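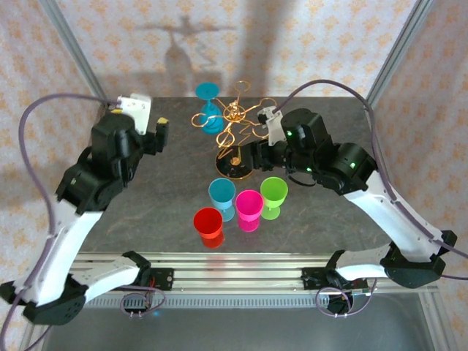 *Teal one hanging foot up, the other four on the table.*

**milagros_correa** (2193 posts)

OK so I need opinions before June, when my sister's family comes and we start eating outside every night. I have a set of colored plastic goblets (teal, light blue, pink, lime green and red) and that gold wire stand with the curly arms. I love the thing. It's pretty even with nothing on it! But I can't decide if I should keep the goblets on it all the time or just bring it out for company and leave the cups in the cabinet like a normal person.

My husband says a stand for plastic cups is silly. I say glass on a patio with 3 kids is sillier.

My real questions:

- Do you hang yours by the foot or stand them up?
- Does the wire scratch the stems?
- How do you load it so it doesn't lean?

---

**brayan_a** (192 posts)

Hang them! Dust is the whole argument for me. A cup that stands right side up for a week at my house has to be rinsed before anyone drinks from it, and then what was the point of having it out.

As for leaning, mine does that if I put two on the same side. Put the first one at the back, the second one at the front across from it, and fill in after that. I also keep the heavier ones low, but mine has two tiers and yours looks like it has all its arms at the top, so ignore that part.

---

**arnulfo.c**

I'm going to disagree with Brayan. I had a stand a lot like this one and gave it to my daughter. Curly arms look great and they're a pain. You have to come in at the right angle to get the stem between the wires, and when you've got one cup hanging already you end up knocking it with your knuckles. With glass you go slow. With plastic you get careless and there goes the pink one across the floor.

Mine live upside down on a tray now. No dust, no fiddling.

---

**milagros_correa**

Arnulfo, a tray, though?? Upside down flat on a tray they trap the damp inside. I did that with my Ziro tumblers and they got that closed-up cupboard smell. Never again.

I do agree about the angle. I've been tipping the cup a little and sliding the stem in sideways, then letting it settle. The teal one goes on fine at the back left. It's the ones in front that give me trouble, and I haven't worked out why.

---

**jhosep_s**

Try bending the arms a tiny bit. Wire stands come out of the box a little squashed, at least both of mine did. I opened up the last curl on each arm with my fingers (no pliers, you'll chew up the finish) and the stems slid right in.

Also — and this might only be me — wash them before you hang them the first time. New plastic has a smell and it ends up in the lemonade. 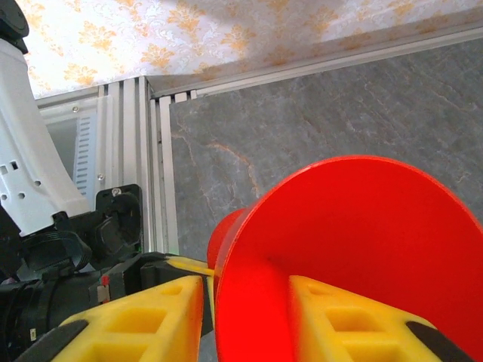
**Kitchen & Table › Plastic & Acrylic › Page 2**

**jhosep_s**

Back again, I wanted to say something about the red. Side on like that it's a funnel, isn't it? Big flared mouth and then that narrow little neck. Cups with this shape don't stack at all, so if anybody reading is thinking of saving cabinet space, forget it. I measured my shelf for a stacking set and then bought goblets anyway, which says a lot about me.

The shine is nice on that red too. Please keep it away from the green side of the sponge. I dulled two of mine in one evening and they never came back.

---

**taipe_anibal**

New here, hello everybody. I sell tableware at the weekend market (my stall is just called Taipe, very original) and I get the scratch question a lot. The wire won't hurt the stem much. What hurts it is dragging the foot over a rough weld. Run a fingertip around each arm where it meets the post, and if you feel a bump, wrap that spot with a bit of clear tape or go over it lightly with a nail file.

And I'm on team hang, sorry Arnulfo.

---

**arnulfo.c**

No need to be sorry, you're all wrong together.

Seriously, what about wind? She said patio. A stand with a round flat base and five light cups up top is a sail. Mine went over twice, once into the salad.

---

**brayan_a**

OK, the wind thing is fair. I stick mine down with a little museum putty under the base. It peels right off after. On a slick tabletop like the marble-look one in Milagros's first picture I'd do it indoors too, my own table is shiny like that and everything skates around on it.

---

**milagros_correa**

Putty!! I have some left from the bookshelf. Trying that tonight.

I went and checked for bumps like Aníbal said and there is one, on the front arm, exactly where I was having trouble. So that's my answer I guess. Filing it down tomorrow with a cheap Usness file I keep for crafts.
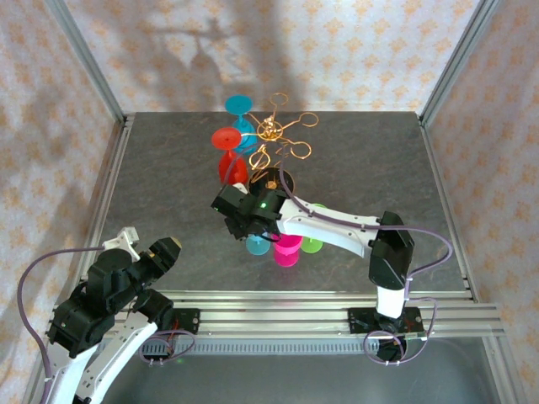
*Red in front, cyan behind it.*

Now the other fight at my house is colors. I wanted each person to have their own for the whole visit so I'm not washing every cup all day long. The kids have claimed red and cyan (I've been calling that one light blue, or maybe teal, depends who's looking, please don't start). That leaves pink and lime for the grown-ups, plus whichever blue the kids don't fight over.

---

**jhosep_s**

Own color per person is the way. We tried name tags on the stems and the tags were soup by lunch.

Give the red to the kid who spills. You'll see it coming across the yard.

---

**arnulfo.c**

See that red one, foot up on the flat tabletop? That's my method. I rest my case.

---

**milagros_correa**

You'd trap the damp, Arnulfo!!

---

**taipe_anibal**

A folded dish towel under them takes care of most of that, if you're going to do it his way. Change the towel every day. I had a customer who used a cooling rack from her baking stuff and that worked even better, air gets in from underneath.

---

**arnulfo.c**

A cooling rack. I like this man.

---

**brayan_a**

Milagros, did you ever try the Loka racks, the long ones that go under a shelf? My mother-in-law has one and slides the stems in from the front. You lose the pretty gold curls though.

---

**milagros_correa**

I looked at one and no, my shelves are too low, the cups would touch the plates. And I'm keeping my curls! Stand stays out through June with putty under it, and if it goes into the salad I'll come back and let Arnulfo have his moment.

Anybody have a good way to get lipstick off the pink one without the scrubby side?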